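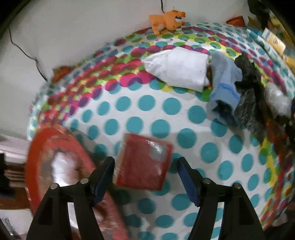
Safta Rusu wants it written down, before I write anything else, that she thinks we have been blaming the wrong color all along, and that if we had started with the yellow instead of the blues and greens we would have been done by Thanksgiving. So there it is, Safta, at the top of the page, and you may very well be right.

9th December, wash bench, Brerum bedding work.

I got in early and the pipes were so cold that the rinse water came out at a temperature I wouldn't wish on anybody's hands. Let it run for a good while, made tea, came back, and it was a little better. I'm noting it here because last winter's numbers were all over the place and we never did settle whether that was the cloth or the building. From now on the rinse temperature goes on the card along with everything else, please, even if you are in a hurry, even if it is the same as the time before.

What I was after today was the bleeding of printed cotton sheets in an ordinary home wash. Large dots on a white ground, with plenty of space between them, show you everything. A teal dot only has to give up a little bit of itself and the white right next to it goes the color of skim milk. When circles overlap and crowd each other, magenta on purple on red with lime green and yellow squeezed in between, you can have just as much dye moving and never see it, until the yellow starts looking tired. That is Safta's whole argument in one sentence. I resisted it for most of the fall and I am now, I suppose, resisting it a little less.

Set up as follows. Strips cut along the length of the cloth, hemmed with plain white thread (the polyester, the cotton thread picks up color and confuses things), each with a strip of undyed cotton basted to one side. Half of them went straight into the wash as they came. The other half had a soak in Endow first, mixed the way the jug says, and then hung up overnight on the line in the back. I forgot to label two of them and had to throw them out, which I was sorry about, they were nice clean cuts. There's a laundry marker on a string by the sink now.

Wash at 100 degrees Fahrenheit for the first lot, regular powder, one tablespoon leveled off with the back of a knife. I know people at home don't level anything. We can do a heaped-spoon run later on if anyone has the patience for it.

Batch 71 is the plain strips and I'll say right away that it was the worst I have seen from this cloth. The undyed cotton came out a sort of sad blush color, quite even, and when I held it up to the window next to a fresh piece it was plain as day. My first thought was red, everybody's first thought is red. But then I looked at the strips that had only teal on them and those had marked their neighbors as well, faintly, and on the crowded strips the yellow had gone toward mustard. I put the whole lot between sheets of blotting paper and wrote the batch on the corner in pencil. They're in the flat drawer, second from the top. Please don't put mugs on that drawer front, it doesn't close right as it is.

The Endow half did better, though I'm not ready to cheer. The teal held very well. Red held fairly well. The magenta seemed to do whatever it liked, one strip lovely, the next one weeping all over the place, and they came off the same length of cloth a hand's width apart. I wondered whether it might be the way they hung -- if the strip folds over on the line, the inside of the fold stays damp longer and the fixer could pool there. Next time I'll dry them flat on the screens. They take up the whole table, so I'd like to claim it for an evening, and if that's a bother to anyone say so on the board.

Called Văduva in the afternoon about the cloth itself. I had hoped they'd tell me whether the crowded pattern and the plain dots were printed in the same run, and the very nice man who answered had no idea, but he did look up the order and read me the roll number, 874, and he said that anything from that roll had been steamed in May on the older machine in Jistonitz. He offered that all by himself, I hadn't asked about steaming. Now, if the steaming was short, that would explain a lot: the color sits on the cloth without ever really getting into it, and the first warm wash carries it off. It would explain the magenta too, if one side of the roll got more steam than the other. I asked if we could have a yard or two from a different roll to compare and he said he'd see. I'll call again if we don't hear.

While I was on the phone the second lot sat in its rinse far longer than it should have, so I've marked those as spoiled for the comparison. I washed them through anyway. I was curious, and they were already wet. Roughly 31 minutes over, going by the kitchen clock, and I couldn't tell them from the others by eye. Maybe the long rinse doesn't matter as much as we always say it does. I would want to see it happen again on purpose before I believed it.

Floarea Furtună came down toward the end of the day with her reading glasses and did the grading blind, which was kind of her, as she'd already put her coat on. She uses the gray scale card under the north window and won't be rushed. She put the plain strips a full step below where I had them, and the treated ones just where I had them, so either I am soft on the plain ones or my eyes were tired by then. We went back over three of the strips together and I ended up agreeing with her. Her numbers are the ones on the cards. Mine are on the back in pencil if anybody wants a laugh.

One thing she pointed out that I hadn't noticed at all: on the crowded pattern the color had moved more where the circles overlap, where there are two layers of ink, than where there is a single one. Makes good sense when you think of it, there's simply more there to come loose. It does mean that cutting strips anywhere we please won't do. We ought to cut so that every strip has both, and mark the overlaps with a stitch before washing so we can find them again afterward.

For next time, then: yellow first, to please Safta (and me). Flat drying on the screens. One lot in cold water straight through and one lot warm, same powder, same spoon. A spoiled pillowcase would do for practice cuts, there are a couple in the rag bag. We are low on blotting paper, and the good scissors need to go out for sharpening -- whoever cut the wire with them, I'm not asking, but I'd be glad if it didn't happen again.

The treated strips are still hanging in the back. I turned the heater down to low and left the door open a crack, so leave it that way until they're off the line.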